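Tuesday at Mandow: the gripper kit gets its demo

The Mandow open day starts with coffee and a lanyard, and the coffee is better than it needs to be. By ten they had split us into two groups and marched mine upstairs to see Analar, the hand-held gripper kit they would like every small lab to rent at 249 a month.

Rostislav Šťastný ran the session. He handed the thing over without a speech, which I held in his favor, and let us take turns at the bench – 30 minutes, no slides.

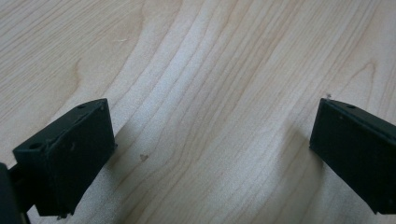 Analar over the bench top, both fingers wide open.

The camera looks down past the fingers, so what you see is what the software gets. I liked that. I liked the trigger less; after a few minutes my thumb had opinions. The rental price covers the software but leaves out spare fingers, a detail I found on page 2 of the leaflet.

Someone asked about the older Malý model. It's still on offer at 198, and Rostislav spoke of it the way people speak of a cousin. Lunch was downstairs, next to the Cistau stand, where they were giving away tote bags.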